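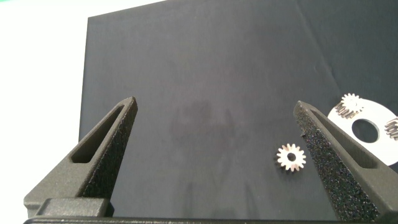

Tue 24 January

Piltascombe level recorder, time drift

Chart came back from Piltascombe with the trace running late against the Tunstall logger. Overlaid both on the light table. The offset grows steadily through the week and does not step, so I am ruling out pen sticking and paper slip at the sprocket. Drum drive is the suspect. Float line and counterweight looked fine when Zaid pulled them.

Total lag at the end of the chart: 123 min. The April chart from the same drum was within a line width over the same period. Spring, drum and paper stock are unchanged between the two charts. The oil is different: we switched to the Bikness light grade in the fall.

Bench run of the spare movement

Old oil flushed with solvent, dried overnight under a cover, re-oiled at the pivots only. No oil on the teeth. Drum loaded with a blank chart and set going at room temperature next to the reference clock. Reading taken every morning before the heating comes on, so the temperature is not well controlled. Entered in the margin anyway.

Anneliese asked whether the drum friction clutch could be slipping. Marked drum and spindle with a pencil line to check. Line still true after the second day. Clutch is not the problem, at least on the spare.

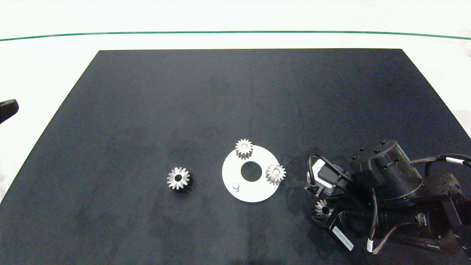 Cold run

Moved the spare to the Grulelberg cold room at 2 °C. Rate dropped within the first day and stayed low. Back on the bench it recovered without any adjustment. Repeated with the previous oil and the rate barely moved. This points to the oil thickening. The hut at Piltascombe has no heat, and the lag there is in the same direction.

One complication. The spare has a fresher mainspring than the field unit, so the size of the effect will not transfer directly. I would expect the field unit to do worse near the end of its wind.

Spring torque still to be measured. The small balance is out for calibration, so I used the lever arm with brass weights, 1000 g and 2000 g, and got readings too coarse to be worth writing up. Wait for the balance.
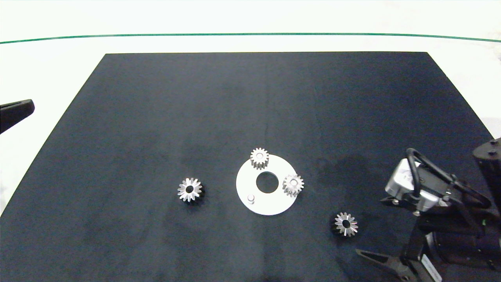
Meanwhile the Piltascombe record needs correcting before it goes in the archive. Drift looks linear enough to stretch the time axis between the start and end marks. Zaid Dabbas to do this and keep the raw scan with it. Peaks should be checked against Tunstall afterward, especially the double one midweek, where the pen line is thick and the timing could be read either way.

To do: old oil back in the field movement, note the change on the hut card, ask A. Frerichs for the remaining winter charts.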